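Munasinghe School > Kodance Robotics Club > Household Tasks > Workshop Tips > Packing a Small Box 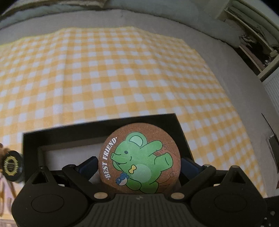
Packing a box of small articles is the second household task in the Kodance Robotics Club program, and it is the one in which new members most often lose points. The task looks simple to anyone who does it by hand at home. With a gripper, the order of packing and the angle of each article matter a great deal. A round coaster, for example, may be held upright between the two finger pads, with one pad against each side edge, so that the printed face is left clear and the coaster can be brought over the box on its rim. The tips on this page have been collected from student practice logs and are to be read before the first session at the table.

Preparing the surface

Spread a cotton cloth under the box and pull it flat. A checked cloth is preferred by the club, as the squares give students a ready guide for setting the box back in the same position after each run. Small creases are acceptable. Large folds should be smoothed out by hand, for a finger pad that catches in a fold will drag the cloth and shift the box with it.

A bed may be used as a work surface when no table is free, provided that the mattress is firm. Members working at home should bear in mind that a soft surface gives way when the gripper is leaned upon. Keep the wrist raised and let the arm carry the weight.

Choosing the articles

Use ordinary things from around the house. Each practice set should include something flat, something round, and something with an awkward outline. Glass, blades and anything that may leak are not permitted under club rules. Articles in clear wrapping are allowed, but they slide against one another and are better left until a student has completed the task with plain objects.
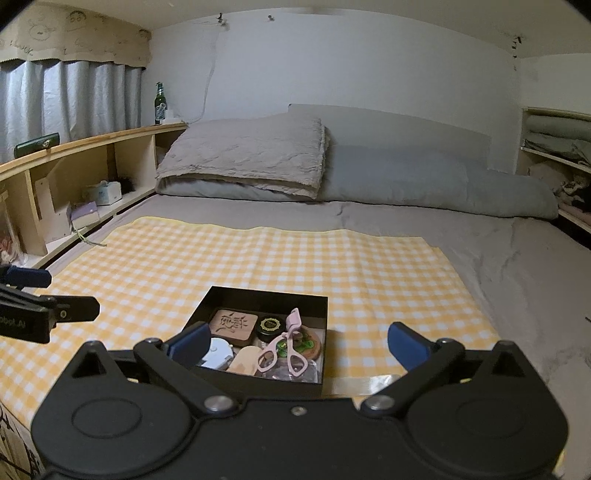 Practice box on the gingham cloth, with coaster, tin and eyelash curler inside.

Order of packing

1. Place square and heavy articles first, close to a corner. A wooden block makes a good starting piece.
2. Place tins and other round containers next, lid upward.
3. Lay flat articles such as coasters on the floor of the box. Bring the lower edge down first, then open the pads slowly and allow the coaster to settle.
4. Add long or looped articles last. An eyelash curler may lie diagonally across the other pieces if there is no straight space for it.
5. Do not press down on the contents with closed pads. If an article stands too high, take it out and begin again from the step before.

Handling the gripper

Open the pads only a little wider than the article. A wide opening is convenient on a bare cloth, but inside a box it will knock against the walls — and against whatever has already been packed. Thin articles should be taken by their edges. Round tins should be taken across the widest part, with the pads level.

Wipe the pads with a barely damp cloth before each session and dry them fully. Dust from cardboard and lint from bedding both reduce the grip. Hand cream has the same effect, and students are asked to wash their hands before touching the pads.

Records

Every run is to be entered in the Grarnen log sheet, including runs that are stopped early. The club entered 2,074 runs of this task during the last school year, of which 62 were set aside for incomplete notes. Please write down the order in which the articles were packed, the surface used, and any article that was dropped.

Members preparing for the Clusitz Household Challenge in June should practice with at least two different sets of articles. The set used on the day is chosen by the judges and is not shown to teams in advance. Completed log sheets are returned to the tray beside the workshop door, and boxes are to be emptied before they are put back on the shelf.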